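首页 工作记录 抓取组 设备台账 归档 搜索

料箱抓取台 夹爪对比记录(Ikach 两指 / Brovano 两指)
2024年1月5日 记录:自己,给 Shalini Khurana 和 Magdy Radwan 抄送
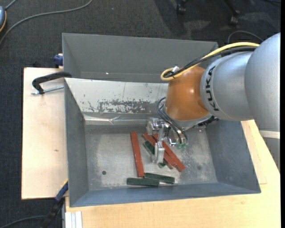
接着上次没写完的部分。Ikach 的指面在十月换过一次,之后标定没有重做,TCP 用的还是旧值,所以前一批数据里靠近箱壁的失败不能全算在夹爪头上。今天先把 TCP 重标,再开始比。

一、准备

TCP 用四点法,尖针固定在桌面。Ikach 第一遍残差偏大,查下来是尖针座的螺丝没拧到底。拧紧后重做,残差回到可以接受的范围,数值写进控制器的工具表 2 号位。Brovano 放在旁边一个位,不要混。上次 Magdy 调试时直接改了默认工具,导致第二天所有人的接近高度都偏低,这次我在程序开头加了工具号检查,不一致就不走。

负载参数也重新辨识。两只夹爪的重心位置不同,Brovano 的本体更长,腕部在下探姿态时力矩余量明显小一截。碰撞检测的阈值先不改,两只夹爪用同一组,避免比出来的差别是阈值造成的。

料箱夹紧以后不再动。手眼标定沿用固定相机的那一份,做了一次抽查:让夹爪尖端依次去碰标定板上的角点,肉眼看没有系统性偏移。抽查没有记数字,下次补。

二、测试对象和摆放规则

只用长条木块,红色和深绿色两种。颜色只用来在点云配准之后核对实例编号,抓取规划不读颜色。

摆放规则沿用 Shalini 写的那版:人工倒入,不整理;若有木块立着或者卡在箱壁和箱底的交线上,保留,不重倒。有木块掉出箱外则整轮作废。

关于重倒,这里要强调一下。上一批里我自己看到过几轮摆得很散的,每块都是孤立的,抓起来当然顺。这种轮次没有剔除,但是在备注栏打了标记,统计时单独列。今天照做。

三、动作流程

1. 臂退到观察位,相机采一帧深度。
2. 分割,输出候选抓取,按得分排序。
3. 逆解加碰撞检查,箱体用简化网格,四壁各外扩一点。
4. 下探到预抓取高度,停,再以低速直线走完最后一段。
5. 闭合,读指间距,判断是否夹空。
6. 抬起,过箱沿后再读一次指间距。
7. 放到箱外指定区域,回观察位。

第 5 步和第 6 步两次读数都要记。只有第 5 步有读数、第 6 步读数归零的,归为“提升中掉落”,和“夹空”分开。以前这两类混在一起,后面分析的时候没法用。

四、Ikach 的情况

指面是平的,铝制,没有贴胶。行程短,张开后两侧余量小,对位姿误差敏感。孤立木块基本没有问题,抓木块窄边,闭合后姿态会自己摆正一点。

麻烦在叠放。两块斜着压在一起、下面还夹着一块的时候,分割常把上面两块并成一个实例,给出的抓取中心落在两块的交叠处。夹爪下去之后指尖先碰到上面那块的棱,控制器报接触,停。试着把预抓取高度抬高,没有改善,因为问题不在高度,在中心点。后来把分割的合并阈值收紧,交叠处能分开了,代价是单块偶尔被切成两段,候选变多,规划时间变长。

靠近前沿的木块,接近角不受限,成功率好看。靠后壁的不行,后壁是斜的,腕部模块要避让,逆解给出的姿态常常要把腕转到线缆绷紧的方向。程序里没有线缆模型,只能靠人盯。今天停了一次急停,就是线缆绷住,Magdy 按的。之后把第六轴的软限位收窄,绷紧没有再出现,但可达区域也小了,后壁下方那一条基本抓不到。

五、Brovano 的情况

行程大,张开以后能跨过两块并排的木块。好处是对位姿误差不敏感,坏处是容易一次夹起两块。按规则,一次夹两块算失败,但是应用上不一定,取决于后面的工位能不能分开。这条要跟 Shalini 商量,暂时仍按失败记,另开一列。

指尖较厚。木块之间间隙小的时候,指尖插不进去,会把旁边的木块推走。推走以后有时反而抓成了,有时把整堆推散。推散之后下一次的候选质量变好,等于夹爪自己做了一次整理。做公平比较时这一点很难处理,先如实记录:每次抓取前后各存一帧,事后看位移。

闭合速度比 Ikach 慢,单次循环时间长一些。减速段的参数还没有优化,今天的循环时间不作为结论。

力控方面,Brovano 的电流反馈噪声偏大,低力档基本没法用来判断接触。改成看指间距变化率,延迟一点但稳定。滤波窗口试过几个,太长会漏掉短暂打滑,最后取了折中的值,写在配置文件注释里。

六、相机和控制器

深度相机在箱底没什么问题,在后壁和箱底的交线处有空洞。那条折边反光,换角度就会漂。试过把曝光压低,空洞变小,但深绿色木块上的点也少了,得不偿失。后来采用两帧不同曝光合并,点云完整性好一些,时间多出一次采集。

后壁上的锈斑对深度没有影响,对彩色图上的分割有影响。红褐色木块靠近锈斑的时候,掩膜边缘会往墙上爬。加了一个高度过滤,把贴近壁面平面的点先去掉,再做分割,问题消失。缺点是贴着后壁的木块会被削掉一层,估出来的宽度偏窄。对平行夹爪影响不大,吸盘的话要重新考虑。

底板上有小孔。小孔在深度图里是无效点,分割有时当作遮挡边界。用一张空箱的掩膜盖掉。箱子如果重新夹过,这张掩膜要重采,切记。

控制器这边,Wokel 的那块 IO 扩展偶尔丢夹爪到位信号。线换过,还是丢。Magdy 怀疑是轮询周期和夹爪上报周期撞在一起,把轮询改快以后没再出现,但没有长时间验证,不能算修好。El Sherbiny 的转接板备件还没到,到了之后对换一次再看。

七、数据

计划总量 1,000 次抓取,两只夹爪对半。今天完成 165 次,全部是 Ikach 的正式记录。Brovano 今天只做调试,不计入。

165 次里急停那一次按中断处理,保留原始日志,不计入成功或失败。其余的分类表在共享目录,按“成功 / 夹空 / 提升中掉落 / 接触停 / 规划失败 / 一次两块”分列。现在不写百分比,样本里改过一次分割阈值和一次软限位,前后要拆开算。改动时间点已在日志里插了标记。

重试次数规定最多 2 次,超过就换候选。有几轮我忘了开这个限制,程序对着同一块反复试,这些轮次在备注栏里写了“未限重试”,统计时只取首次结果。

八、其他现象

提升时木块绕夹持轴转动,两只夹爪都有,抓在木块端部时明显。指面加薄橡胶应该能压下去,但加了就要重标 TCP,还会改变最小间隙,先不加。等两只夹爪的基线都跑完,再统一加一次,作为另外一组条件。

箱壁漆面的灰会带到指面上。每换一次夹爪擦一遍,用无尘布,不用酒精,怕影响后面贴胶。今天中途擦过一次,擦之前和擦之后的抓取有没有差别,看不出来。

碰撞网格的外扩量,四壁用的是同一个值。左右斜壁其实可以收小一点,前沿很低,可以再小。现在的设置偏保守,贴着左壁的候选经常被直接拒掉,规划失败里有一部分是这么来的。没有在今天改,改了前面的数据就又要拆一段。

九、待办

- Brovano 正式记录开始前,重做负载辨识,确认工具号。
- 手眼抽查补数字。(Magdy)
- 一次夹两块的判定规则。(Shalini 定)
- 空箱掩膜存一份带日期的,不要覆盖旧的。
- 轮询周期改动写进台账,跑一次长时间空循环。
- 线缆固定点往腕部后方挪,挪完以后看软限位能不能放回去。
- 双曝光合并的耗时单独测,跟单帧比。

补记:收工前把 Ikach 拆下来看了指尖,左指内侧有一道浅划痕,方向和闭合方向垂直,估计是接触停的时候在木块棱上蹭的。拍了照放在目录里,先继续用,跑满之后再比一次。

分享 2 评论 2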